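Stirine to Ship Its Next Phone on a Single Software Build

10 August 2018

Stirine will deliver its forthcoming Elletti handset with one system build for all markets, ending the company's practice of maintaining separate regional versions. In an interview at the company's offices, the head of Stirine's software division set out the reasons for the change, the update schedule that will accompany it and the position of customers who own older devices. In keeping with Stirine's press policy, the executive is identified by title only.

The division head began with the question of delay. Owners of the company's present handset, the Inthanon, have waited at different times for the same update according to where the phone was purchased. In June, a correction to the lock screen reached one group of owners several weeks before it reached the rest.

"That was our responsibility," the division head said. "The correction was finished. It then had to be merged into seven separate versions of the system, tested in each of them and approved in each of them. A customer in one country could read that the problem was solved while still seeing it on the phone every morning."

Under the new arrangement, the Elletti will carry a common build, and settings that differ by region will be applied when the phone is first switched on. These include emergency numbers, radio bands and the wording of certain legal notices. The division head described them as a thin layer placed over the system and said the layer can be revised without a full update.

Asked whether the change had been made chiefly to reduce cost, the division head did not dispute that it would save money. "There is a saving, and we will not pretend otherwise. The engineers who spent their time merging code will now spend it on faults that customers report. I consider that a better use of their training."

Security updates for the Elletti are to be issued every 60 days. Stirine has committed to three years of such updates from the first day of sale. The division head declined to promise a shorter interval, although several competing manufacturers advertise one.

"We would prefer to state an interval that we can keep," the division head said. "If a serious fault is found between two scheduled releases, we will issue a separate correction. Customers should not read the schedule as a reason for us to wait."

The position of Inthanon owners is less settled. The phone will remain on its regional versions for the present, and Stirine has not decided whether to move it to the common build. The division head explained that the storage on the Inthanon was divided at the factory in a manner that leaves little room for the new layout. A conversion is possible, but it would require the owner to erase the phone.

"We have converted Inthanon units in the laboratory and they run well," the division head said. "Asking the public to erase a phone is another matter. Some people will not have a backup, whatever the instructions say. I would want a dependable transfer tool in place before we offered it."

Such a tool is under development under the name Javside. It is intended to copy messages, photographs, call history and the arrangement of the home screen from one Stirine phone to another, or from a phone to a computer and back again. Javside will be included on the Elletti at launch. A version for the Inthanon will follow if the conversion is approved.

The division head was also asked about applications installed by mobile carriers, a frequent complaint among Stirine customers. Earlier phones arrived with carrier applications that could be hidden but not removed. On the Elletti, they will be downloaded during setup and may be deleted like any other application. Agreement on this point took longer than the engineering work, according to the division head, and one carrier asked for its application to be restored after each update. The request was refused.

"The customer has paid for the storage," the division head said. "Once something has been deleted, it should stay deleted. We wrote that sentence into the contract in very nearly those words."

On the matter of a public test program, the division head confirmed that a trial version of the Elletti software will be offered to registered owners after the phone goes on sale. Participants will be able to return to the standard version from the settings menu. Previous trials required a cable and a computer for this step, and a number of participants were unable to complete it without help from a service center.

The conversation closed on the subject of fault reports. Stirine currently receives them through its website, through retail partners and through an application on the phone itself, and the three sources have not been combined. The division head acknowledged that the same fault had sometimes been recorded several times under different names, while a rare fault could be overlooked entirely.

"A person who takes the trouble to write to us is owed an answer," the division head said. "At present we send an automatic acknowledgment - and too often that is the last message the person receives. I expect to be asked about this again next year, and I expect to have a better reply."

Stirine has not announced a price or a sale date for the Elletti. The company said that both will be published on its website, together with a list of the carriers that will offer the phone.
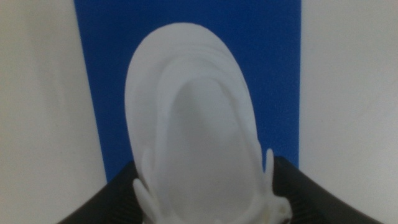
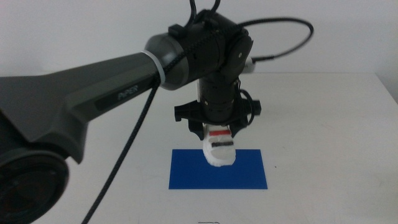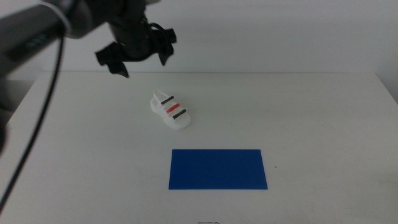

From first to last: a white shoe; a PiPER robot arm over a white tabletop; a robot arm with its black gripper open.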